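Follitine Breakfast Table Collection
README and data card

Summary

The Follitine Breakfast Table Collection records small tabletop arrangements of the kind found at a light breakfast: a toaster, bread, a bowl, a bottled drink, a coaster and a folded towel. It was prepared by the household objects group at Veres and is distributed in 18 parts. The collection contains 3,719 still pictures, 114 written arrangement sheets and an inventory of the objects used.

The collection is meant for people who study how everyday things are placed, cleared and put back on a table. It may also serve teaching purposes in courses on home organization, table service and visual cataloging. No special software is needed to read it.

This card covers the second release, dated April 2024. It replaces the card supplied with the first release, which used a different numbering for the arrangement sheets.

Contents of the release

The release is divided into the following directories.

pictures – the still pictures, sorted by part number.
sheets – the arrangement sheets, one plain text file per arrangement.
inventory – a single table listing every object by its short name, with notes on color, material and condition.
notes – session notes kept by the recorders, edited for spelling only.
terms – the conditions of use and the preferred form of citation.

Part numbers run in the order in which the sessions were closed. Files within a part are numbered continuously, and gaps in the numbering are explained in the notes directory. Users who merge several parts should keep the part number as a prefix, as file numbers start again with each part.

Objects and naming

Each object has one short name, and that name is used in all sheets. The names are plain nouns with a color or a material added where two similar objects exist. The towel is entered as "blue towel" whether it is folded or open. The toaster is entered as "white toaster," and its bread is entered separately as "bread slice," including when the slice is standing in the slot. The group considered a joint entry for the toaster and its bread and decided against it, as bread is often moved on its own.

Bottles are entered by material first. An aluminum bottle keeps the same entry with and without its cap, and the state of the cap is recorded in a separate column with the values "on," "off" and "not visible." Printed labels are transcribed where they can be read without enlargement. Label colors are given in everyday words, so that a reader will find "green" where a printer might expect a numbered shade.

Bowls are entered by their main color. Where the inside and the outside differ, both are given. Coasters are entered by shape, and the surface is described only where it can be judged. In the first release, several coasters had been entered as lids. Csenge Bakos reviewed these entries against the inventory and corrected them.

Arrangements

An arrangement is a list of objects together with their approximate places on the table. Places are given in a simple scheme: back, middle and front, combined with left, center and right. The scheme follows the view in the picture, and the table itself has no fixed head or foot. An object that crosses two places is entered under the one that holds its larger part.

The sheets do not give distances. Earlier drafts included measurements taken with a tape, but two recorders measuring the same table did not agree closely enough for the figures to be published. The drafts are held at the Guvcombe office and can be consulted on request. 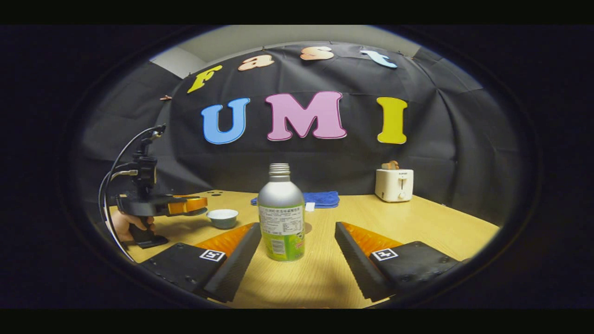
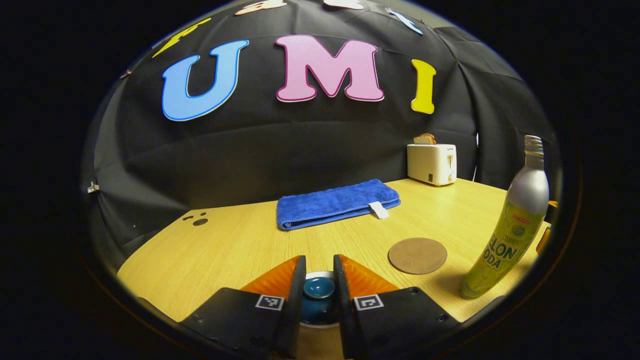
Blue towel, folded, and white toaster with bread in the slot, on a light wood-grain tabletop. The label with the words "MELON SODA" can be read in the second picture.

Towels and other cloth items call for some care in reading the sheets. The word "folded" means that the cloth forms a compact shape with its edges brought together. It does not say how many times the cloth was folded, and no attempt was made to record this. A cloth that has slipped partly open is entered as "loose." Tags are mentioned when they stick out from the cloth and are passed over when they do not.

Bread is entered by its visible color, using the three words "pale," "light brown" and "dark." These words describe appearance only. They should not be taken as a record of toasting time, and the inventory gives no toaster settings. Some of the bread items in the inventory are replicas, and the material column states this where it is known. In older parts the column is sometimes blank.

Preparation and checking

The arrangement sheets were written by Bence Csonka and Kiyoshi Kubo, each working from the pictures alone. Every sheet was then read by the other recorder. Where the two readings differed, the pictures were opened again and a single wording was agreed. If no agreement could be reached, the entry was marked "uncertain" and left in place. Uncertain entries have not been removed from the release, and users who require a stricter set can filter them by that word.

Imre Kerekes maintained the inventory and assigned the short names. Orsolya Somogyi prepared the final directories and compared the file counts with the session notes. The plain text files were checked for stray characters after export from Zurnano, the cataloging program used at Veres, which in some cases had replaced straight quotation marks with curved ones.

Known limitations

The range of objects is narrow. The collection reflects one kind of light meal and should not be treated as a general survey of kitchen goods. Plates and cutlery are poorly represented, and glassware is absent from most parts.

Small objects near the rim of a picture may have been entered under a general name such as "small item, orange." These entries are correct as far as they go but cannot be matched to the inventory. Round, flat and brownish objects are a further source of doubt when seen at a low angle, and the recorders were instructed to leave the type open in such cases.

Label text is incomplete. Large product words have been transcribed with care, while ingredient and nutrition tables were not transcribed at all. Brand marks are noted as present or absent, and their wording is left out unless it is fully legible.

The place scheme does not handle stacked objects well. A bowl resting on a towel, for instance, receives the same place as the towel, and the fact that one lies on the other is given only in the remarks column. A separate column for support is planned for the next release.

Conditions of use

The collection may be used for study, teaching and noncommercial publication. Single pictures may be reproduced with credit to the collection. Redistribution of whole parts requires written permission from Veres. Users are asked to keep the terms directory with any copy they make.

Corrections

Corrections to the sheets and the inventory are welcome. A correction should give the part number, the file number, the present wording and the proposed wording. Corrections received by the end of October will be considered for the next release. Later ones are kept and reviewed with the release that follows. Correspondence should be addressed to Orsolya Somogyi at the Guvcombe office – requests for the draft measurements go to the same address and should be marked as such.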